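Workshop Tips: Software Habits for a Small Tabletop Arm

Filed under Workshop, Small Automation
Updated 3 February 2022

Most of the mail we get about home and small-shop arms asks about motors and gears. In our own shop the hours go into the software, and most of the trouble has a plain fix. The tips below come from a pick-and-place bench where the job is moving fruit and other small things into a bowl. They apply to most light arms with one camera looking down at the work.

Start the camera before the arm

Bring up the camera first and leave it running for a few minutes. Auto exposure and auto white balance drift while the sensor settles. Once the picture looks right, lock both by hand and write the values in the config file. If your driver forgets them on restart, put them in the launch script.

Give the table fixed points

Small dark ring markers on a pale top are easy to find with an ordinary blob detector. Spread them out, and don't set them on a perfect grid. An uneven layout lets the software work out which marker is which even when a few are covered. Four visible markers will give you a table-to-camera transform, and extra ones let you check it.

Save the marker positions in table units, measured from one corner with a steel rule. Don't measure from the arm base. Bases get bumped.

Recheck the transform at the start of every session. Ours prints the error in pixels and refuses to move if it is over the limit. Before we added that check, we lost an afternoon to a camera mount that had slipped by the width of a pencil line.

Keep markers out of the object list

A round dark ring looks a lot like a small object to a detector that hasn't been told otherwise. Mask the known marker positions before you run detection. Do the masking in table coordinates so it survives a camera move. Leave a little margin, but not so much that a plum sitting next to a ring gets half of itself erased.

Shadows

The arm's own shadow is the worst offender. It moves, it changes shape, and on a light top it can be darker than some of the things you want to pick up. Three fixes, cheapest first:

Move the lamp. A second light from the other side softens the edge.

Detect on color and saturation before brightness. A shadow on bare wood keeps close to the color of the wood.

Take the detection picture with the arm parked, then plan from that picture. This costs a second or two per pick and is worth it for anything that doesn't move by itself.

If you must detect with the arm in view, project the arm model into the image and ignore whatever falls under it. Remember to pad the mask for cables. A cable bundle is seldom in the model, and its loop changes with every joint move.

Plan the approach, then the grasp

Treat these as separate steps with separate speeds. The approach can be quick and a little sloppy. It ends at a waypoint above and to one side of the object. The last stretch should be slow and straight. We use 60 mm for ours.

For round fruit, aim for the widest part and come in level with it. An orange will roll if one finger touches early, so if your gripper has one fixed finger and one moving finger, put the fixed one close to the fruit before closing the other. Bananas should be taken across the middle, with the grasp angle set from the long axis. Fit that axis to the whole outline, tips included, then grip near the center of area and ignore the curve.

Strawberries are soft and light. Lower the closing current and let the software stop on contact. Leaves will sometimes trip the contact check a little early, so allow one short extra squeeze before you call it a miss.

Pick order matters

The simplest rule is nearest to the bowl first, and it works better than you might expect. It clears a lane for the later moves. The exception is an object with a neighbor close by. Have the planner check for finger room on both sides and push any crowded object to the end of the list, when its neighbors may be gone.

Look again after every pick. A plan made from one picture goes stale once anything rolls.

Bowls

Detect the rim and use its center as the drop point. Speckled enamel confuses detectors that look for small blobs, so find the bowl first, cut it out, and search for fruit in what remains. If part of the bowl is outside the picture, fit a circle to the visible rim. Never use the center of the visible area, as this pulls the drop point inward and fruit ends up hitting the edge.

Set the release height from the rim plus the tallest object you carry. Lower the height for soft fruit once the gripper is past the rim.

Log less, but log the right things

Our first logger saved every joint reading and filled the disk. The present one saves, for each attempt:

the detection picture
the planned waypoints
the gripper position when it stopped closing
whether the closing current was above the limit

That has been enough to explain nearly every miss. We went through 295 attempts in January, and the gripper position alone sorted most failures into two piles: closed on air, or closed on something and dropped it. The first pile is a perception problem. The second is usually speed or current.

Name the log folders by date and run number. Keep the config file in the same folder as the run it belongs to.

Small things that save time

Put a speed limit in the lowest layer of the code, where a bad script can't get around it.

Test new plans at a tenth of full speed with an empty gripper.

Version 7 of anything should not be called "final."

When a run goes wrong, save the log before you reset the arm.

Wipe the top between sessions. Crumbs and specks show up as tiny objects, and a minimum size in the detector catches the rest.
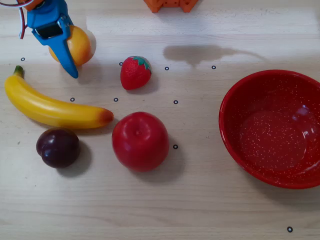 Fruit, bowl and ring markers on the bench, with the blue gripper at the orange.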